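Before you compare two grippers in the simulator, park the arm somewhere boring. I use the white wall cabinet — fingers open, nothing in them. 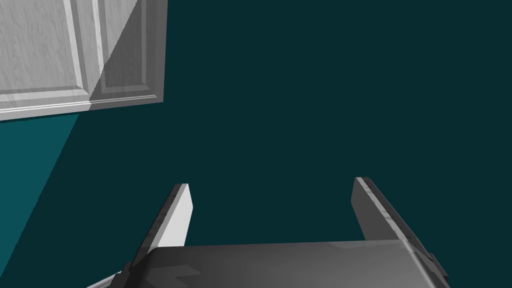
Wrist view, gripper open, cabinet up and to the left.

Save that pose as Udon (my name for it, call yours anything) and load it again before every run. I do 3 runs per gripper

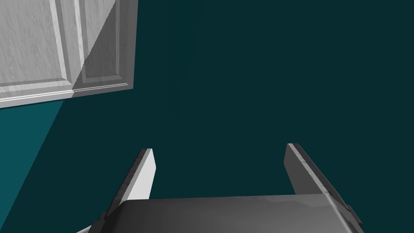 and write down the finger gap each time. Then switch to the body camera and check both arms!
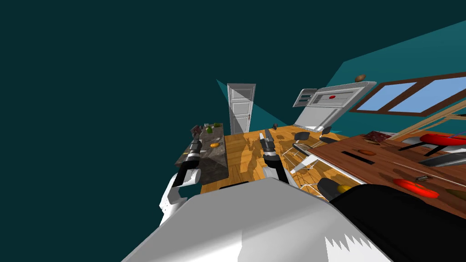

Body camera, both arms reaching out, table on the right.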